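Tap water tastes of plastic after new kitchen hose — how long to flush?
Renovation and Plumbing board, 7 replies

tarnbrook
Hello all. In July we moved to a unit in Trunach and the landlord changed the flexible hose under the kitchen sink. Since then the cold water has a plastic taste, very clear in the morning and weaker in the evening. The bathroom tap has no such flavour. I have flushed the kitchen tap for 3 minutes each morning and I do not see much change. The hose has a tag that says Fareo. Is this normal, and must I wait or complain? 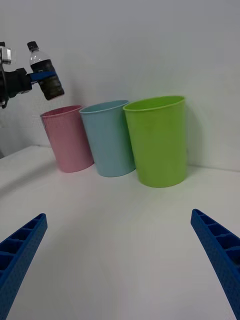

My neighbour says every new hose does this and I should be patient. I am not so sure, as it is already 22 days.

gumleaf_k
Mine did it for a month. Run it longer, the water isn't that dear. Put the flushing water on the garden.

Ostinato
Disagree with gumleaf. A hose rated for drinking water should settle in a few days. Look for the approval mark on the collar. If there isn't one, it may be a washing machine hose, and I wouldn't drink through it for another day.

tarnbrook
Thank you both. I looked with a torch. On the collar there is only a size and the name, I find no mark. But it is dark there and my neck is not so flexible as the hose.

I also made the test which somebody proposed in an older thread: one cup from the kitchen, one from the bathroom, one of bought water, and my wife did not know which is which. She found the kitchen one at once, 4 times from 4.

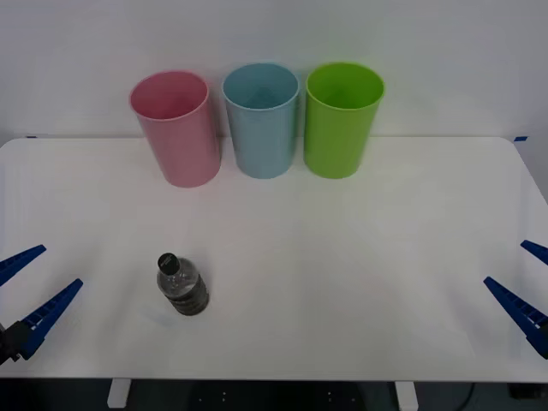

Then I let a jug from the kitchen stand open in the fridge overnight. The taste was less, but it did not go away. To me this means it comes from the material and is not chlorine. Please correct me if I reason badly.

gumleaf_k
Fair enough, 4 from 4 is hard to argue with. Still reckon it'd fade on its own.

pelican_st
Chlorine can react with some rubbers and give exactly that taste, so it could be both. I had it with a cheap hose and swapped it for a braided one from Rätsep. Gone in 2 days. Half an hour's work if the isolating valve isn't seized.

Ostinato
He's renting, so he shouldn't be touching it. Write to the agent, ask for an approved hose and keep a copy.

tarnbrook
Our agent is Clindier and they answer slowly, but I have now written to them and asked which hose was fitted. Until they answer I fill the kettle in the bathroom — my wife finds this ridiculous, but she drinks the tea. One more question: the kitchen mixer is old, should I ask them to change it in the same visit, or is it better to do only the hose first and see?

pelican_st
Hose first. If you change both you'll never know which one it was.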